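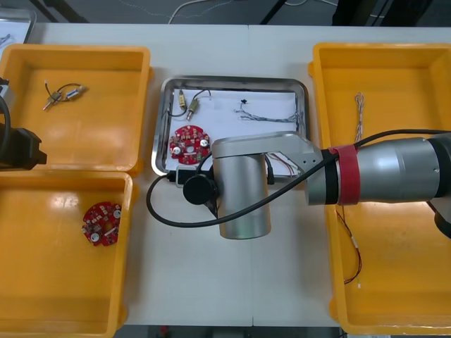 Two-arm work table with circuit boards, wires and small parts in yellow bins and a steel tray.

Call for participants: working group on good practice at shared robot tables

Udoveo is looking for people who work beside robot arms and want to help us write a short guide of good practice. The guide is for small workshops where arms handle electronic parts and people fill and empty the bins.

We have a first draft of 18 pages no longer — after comments from Stallomden it is now much shorter, and it needs readers from the shop floor. The draft speaks about three matters: how cables are led along the arm, when a person may reach over the table, and how bins and trays are marked.

Who can apply
Operators, technicians, safety officers and teachers of technical schools. You should have at least 600 hours of work near robot arms. A diploma is not required. Your English can be simple, like mine.

What we ask
Five online meetings until October, and written comments on each chapter. One visit to the Londoño workshop, where you try the rules at the table and note which of them are difficult to follow.

What we offer
A payment of 718 euros after the last meeting, travel costs for the visit, and your name in the guide if you wish it.

How to apply
Send one page about your work to Hernán Inga, with the reference Gukach 423, before 23 June 2024. Please write also one rule from your own workplace which you find useful, or one which people do not respect.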